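4.2 Small items at the shared workbench
Last updated: 22nd March

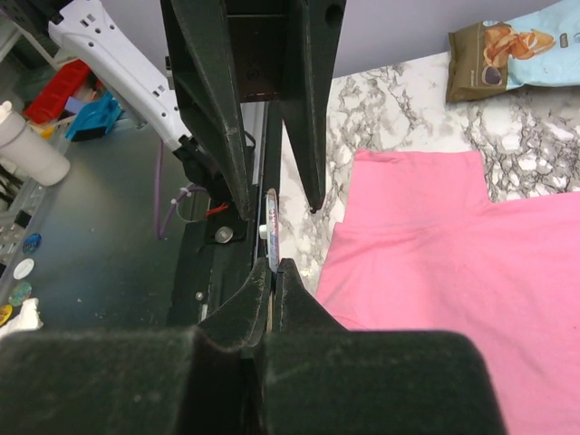
Oda Fjeld, in written comments on an earlier draft of this section, questioned whether small items should be treated as a single class at all, given that a bench user who puts a bottle back in its place may leave a token where it lies for weeks. The comment was accepted in part. We retain the single class for the counts reported in Section 4.3, but we discuss its members separately here, as the reasons for which they remain on the surface differ.

Figure 4. Part of a shared work surface during the observation period, with colored tokens near a clear plastic organizer tray and a white bottle at the side.

The benches were observed at two sites, referred to as Kunitz and Soylu after the buildings in which they are located. Both sites use the same written rule: at the end of a session, every item not fixed to the bench is to be returned to a tray, a shelf or the waste bin. The rule does not say which tray. Over 40 sessions, 57 items were recorded as left out at the close of work. Large containers were seldom among them. Most were objects that could be covered by a thumb, and users at both sites described such objects as "not really in the way."

Three features of the bench appear to matter. The first is the distance between the tray and the place where the hands are working. A tray within reach attracts small items to its edge, but these are often set down next to it, as with the four tokens in Figure 4. Users explained in interviews that they intended to sort the items later and did not want to mix them with what the tray already held. The second feature is the presence of used tissue. Where a crumpled tissue was left on the surface, later users were less willing to clear the area near it, and in 2 sessions the items beside it were still in place at the next visit. The third is the color of the surface. Pale or clear objects were missed more often than strongly colored ones on the gray-green benches, although the number of cases is too small to support a firm claim.

In May, the Soylu site replaced its deep trays with shallow divided ones from Furkitz and moved its bottles to a Stutwood rack at the back of the bench. The change was made for reasons unrelated to the study. Sessions held after that date are therefore reported separately in Table 2, and they are excluded from the comparison between sites. Users welcomed the rack. Opinions on the divided trays were mixed: several users found the compartments too narrow for round objects, which had to be tipped on edge to be taken out again.

Labels on the compartments were requested at both sites but had not been introduced when observation ended.

Contact: Section editor, Shared Workspaces Study | Copyright the authors | Back to top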